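Category: Home & Desk > Working from home > Screens and eyes

Anyone gone back to a smaller monitor?

mossybank
I've had a big screen on my desk for 7 months now and I'm starting to think I liked the old one better.

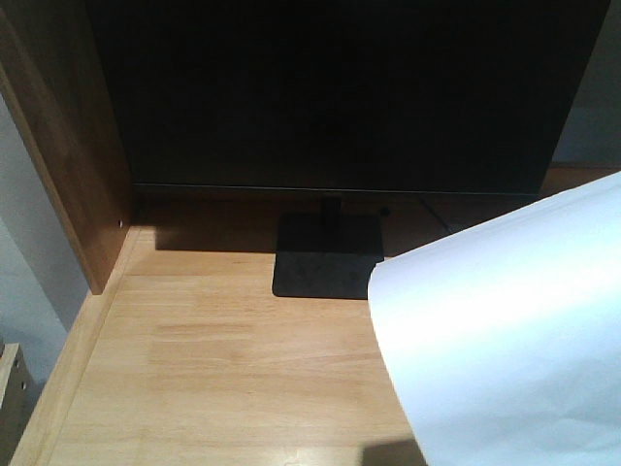
My neck is stiff by teatime and I keep losing windows in the corners. I paid 137 quid for it second-hand, so it wasn't a fortune, but I'd feel daft selling it already. I do accounts all day, mostly Drurix and a lot of email. Has anyone sized down and been glad of it?

tin_kettle
Yes! Went from a whopper to a middling one last June and my headaches eased off within a fortnight. Could have been the new glasses, mind – I got both in the same month.

pellworth
Disagree, sorry. It's nearly always the height or the distance. Push it back as far as the desk lets you and get the top edge level with your eyes. I wouldn't part with mine, I have two ledgers side by side and never have to flick between them.

mossybank
My desk isn't very deep, that's half the trouble. Would an arm help? I've seen the Tolex ones but I've no idea if they sag.

pellworth
Mine hasn't, and it's a Tolex. Check the weight of the screen first and whether it's got the holes on the back.

oddsocks11
Arms are a faff on a shallow desk, the elbow bit sticks out behind and hits the wall. I'd sell it and get a smaller one. You can always print the long sheets – I do, and my eyes thank me.

tin_kettle
Printing everything! My ink bill would be bigger than the mortgage.

Comments (3)

greenlaner: Turn the brightness down before you spend a penny. Mine was at full whack for roughly a year.

bramblejam: Same problem with Plidia at work, tiny text whatever screen you use.

pellworth: Still say it's the height.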